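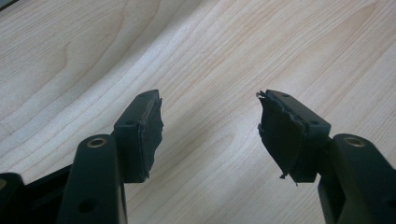 Wrist cam view, gripper open over the wood table. Nothing held.

Trellcombe handheld demos, v2

README last touched June 7, 2020. Replaces the old notes file, delete that one if you still have it.

What it is

1226 demos of small tabletop tasks, recorded by hand with the Stavby gripper tool. Person holds the tool, does the task, camera on the tool records. No robot arm in the recording step. 87 more demos by remote control on the Asamoah arm, same tasks, kept in their own folder so you don't mix them by accident.

Tasks

pick_place - small object from table to tray
stack - two blocks, sometimes three
turn - rotate object in place a quarter turn, let go
handoff - only in the remote set, still messy

Layout

handheld/ one folder per demo: video, pose.csv, width.csv, meta.json
remote/ same but with joints.csv too
splits/ train and val lists, text files
tools/ the Aruler scripts (see below)

pose.csv is tool pose in the table frame, meters and quaternions, w last. width.csv is finger opening in mm, measured between pad faces. Timestamps are seconds from start of clip, NOT wall clock. Remote set had wall clock in v1, fixed now.

Getting started

Run tools/aruler_check on the folder you downloaded first. It looks for missing files and clips where pose and video lengths don't match. Then tools/aruler_pack to make the training files. Takes around 90 minutes on a desktop, longer if your disk is slow. Pack needs lots of free space, it writes everything twice before cleaning up.

Known problems

Pad wear. The grip layers are ragged on the inner faces, torn edges and some loose strands, the right pad more so than the left. Pads were never swapped during v2 so expect the look of the fingers to drift. If your model crops the bottom of the image you wont see it much.

Width zero. Closed reading is off by a milimeter or two on some days. Use the per-demo offset in meta.json, key is width_zero.

Table. Same light wood top all through the handheld set. Do not expect anything trained on this to like a dark table. We tried - it didn't.

Demo 1777 in the numbering is a duplicate of the one before it, skip it. IDs have gaps, bad takes were dropped and not renumbered.

Next

New pads and a second table surface planned for July. Also left handed demos, all current ones are right handed.

License

Research use only, ask before redistributing. Cite as Trellcombe handheld demos v2.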